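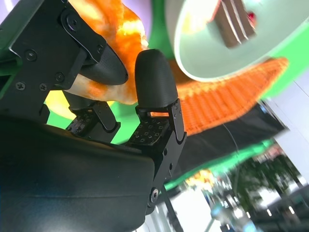

How many practice runs should our club log on the table-setting task before the meet?

Aim for 54 clean ones on the final layout, and start your count over any time you change the fingertips or the closing speed.

clokik_mom
Thank you so much, that is far more than I would have guessed! We're a small club (3 kids and me, plus my very patient sister on snack duty) and we've been moving pretend food onto plates since May. The soft pieces are our trouble. My kids squeeze everything like it owes them money, and then it won't let go neatly over the plate.

E. Ochoa
Welcome! I've coached this one for a while, so forgive the rambling. With soft food I have my students close slowly, stop, wait a breath, and only then lift. Textured pads help plenty, and you can back the force way down from what feels safe. We keep a notebook with every drop written in it, and the kids groan about it, but by the second week they're reading it to each other.

faustino_tapia
I have to disagree with Eustaquio on the 54, much as I love the guy. Our team at Manríquez did 262 runs last season on one layout and got beautiful at that layout. Then the judges slid the basket over a few inches and we fell apart. I'd do fewer runs and move the plate and the basket every single time.

E. Ochoa
Fair, and I remember that afternoon, Faustino! But a brand new team needs to see it work first. If everything moves every time, they can't tell a bad grip from a bad position. Get it steady, then shuffle.

clokik_mom
Could we split it? Steady for the first week, shuffling after that? Also, do you two leave the cake for last? My daughter insists on it and I can't get a reason out of her.

faustino_tapia
Splitting is fine by me. We did cake first, when the batteries and the kids were both fresh, but I wouldn't fight her over it. And tighten your finger screws before each session, ours always worked loose.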